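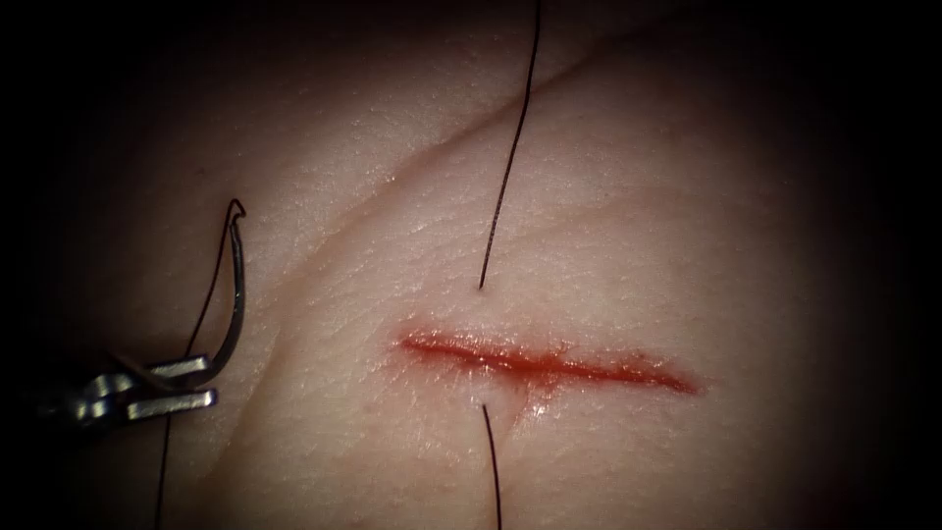 How to Put Together a First Aid Kit You Will Use

Most ready-made kits are padding. I bought the Vindov family kit in February because the box promised 1,056 pieces. I emptied it on the kitchen table and found that nearly all of it was tiny adhesive strips, the kind that let go the first time you wash your hands. The scissors wouldn't cut the gauze they came packed with.

So build your own. You need a zip pouch and one trip to a drugstore.

Step 1. Pick the container first

Clear, soft and no bigger than a lunch bag. Hard cases look serious but they end up on a high shelf. The Zumgate case has a molded slot for every item, which is fine until you replace something with a different brand and it no longer fits.

Step 2. Buy for bleeding

Get these:

Gauze pads, the large size, individually wrapped
A roll of stretchy gauze bandage
Cloth medical tape
Fabric adhesive bandages in two widths
Disposable gloves
Real scissors

Skip the hydrogen peroxide. People swear by the fizz, but it can irritate the wound and slow healing. Running water is what you want for a small cut, with plain soap on the skin around it.

Step 3. Leave out the stitching stuff

Somebody in every preparedness forum will tell you to pack a suture kit. I don't buy it. Closing a dirty wound at home can trap the dirt inside, and a weekend of practice doesn't teach you what has been cut underneath. If a cut is deep, gapes open or has something stuck in it, cover it and get it seen the same day.

Press firmly with gauze and hold it there for 15 minutes without lifting to check. If blood soaks through, put more gauze on top and keep pressing. If it's spurting or pouring, call 911 right away and press while you wait.

Step 4. Add the boring things

Tweezers with a fine point. A pain reliever your household already takes, in its original package. A list of everyone's allergies and medicines, printed out, because a phone may be locked or dead.

The Tovo app wants to store that list for you and remind you when things expire. It wanted my location too. I use an index card.

Step 5. Put it where people get hurt

In most homes that means the kitchen. Bathroom cabinets are warm and damp, which is hard on both pills and tape. I keep 2 pouches, one in a kitchen drawer and one in the car, and the car one has no medicine in it on account of the heat.

Step 6. Check it when you change the clocks

Toss anything expired, torn or sticky. Refill the gauze.

Comments on this page are closed. For tourniquets, take a class before you buy one.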